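Masson Kitchen Set – grasp trials in simulation

Version 4 of the set compares 2 end effectors, Grorileo and Ikness, on the same arm model and the same controller (Ava). All data is rendered; there are no real-robot runs in this release.

Layout

Each trial starts from a cluttered marble countertop. Objects are spawned with random poses, so a ladle may overlap another utensil and a fish or a knife may start upright. Cookware is placed toward the right side. The start pose keeps the white hand low, at the front of the table.
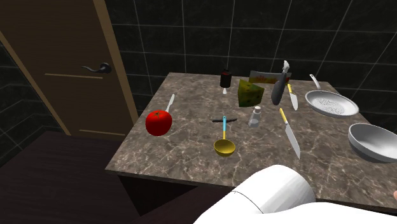 Trials

Each end effector gets 100 trials per target. Targets include the tomato, the cheese wedge, the salt shaker and the yellow-handled knives. A trial counts as a success if the target is lifted and held for 4 seconds.

Known issues

Ikness slips on the salt shaker in almost 70 trials – contact friction on small transparent objects is set too low. Do not use those runs for ranking. The frying pan collision mesh is coarse near the handle. A fix is planned for November.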